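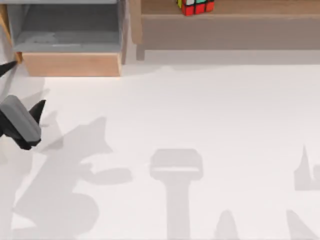

Nartey sim package, trial status
To: Hilkka Harju
From: Dzifa Sulemana, Brendale site
20 Aug 2025

Hilkka, quick one before the budget call. Longer write up comes with the invoice.

Where we are. Trial license for the Nartey tabletop simulator has been running since June. Two-arm setup, household furniture pack, the drawer unit and low shelf scene as our main test bed. Installed on the Brendale workstation and one machine at Prelberg. Prelberg install took Mawuli most of a week, driver mess, fixed now.

Done so far
- 200 episodes recorded on the cube task (take the Rubik's cube off the shelf, put it in the grey bin). All replayed without a crash.
- Export to our own log format works. Zuweira wrote the converter, it's in the shared folder.
- Lighting presets tested. We're staying on the soft one, plain white floor. Arm shadows come out soft grey and fall right across the work area, which is what we wanted for checking the vision side.
- Reset script. Used to be by hand, 40 seconds a go. Now one key.

Not done
- Drawer closing. Contact between the fingertip and the wood front is still jumpy. Vendor says patch is comming, no date.
- Second arm. Runs fine, but the planner treats it as a fixed obstacle so we lose reach over the middle of the floor. Kwaku has a workaround, hasn't been merged.
- Comparison against the real bench at Nernville. Not started. Bench was booked out all of June and then the gripper pads were on back order.

On the product itself. Scene editor is good, better than the last one we tried. Moving the shelf or swapping the wood finish takes a minute. Docs are thin and in two places plain wrong (the gripper page has the finger offsets backwards, cost us a day). Support answers fast but it's always the same guy and he's out when he's out. Pointed fingers are the default tool, the wider ones are a paid add-on and I don't think we need them.

Money. Trial is paid through the end of the term. Full license is 1440 a seat per year, we would want 3 seats. No training fee if we sign before the trial lapses. I'd go for it but only once the drawer patch is in, and I have told them so.

Need from you
- OK on the 3 seats, conditional on the patch
- Somebody to lean on Nernville for bench time, they dont answer me
- Whether Prelberg pays for its own seat or it comes out of ours

Kwaku has the episode logs if anyone on your side wants to look thru them. I'm at Prelberg for the next few days, email is best.

Dzifa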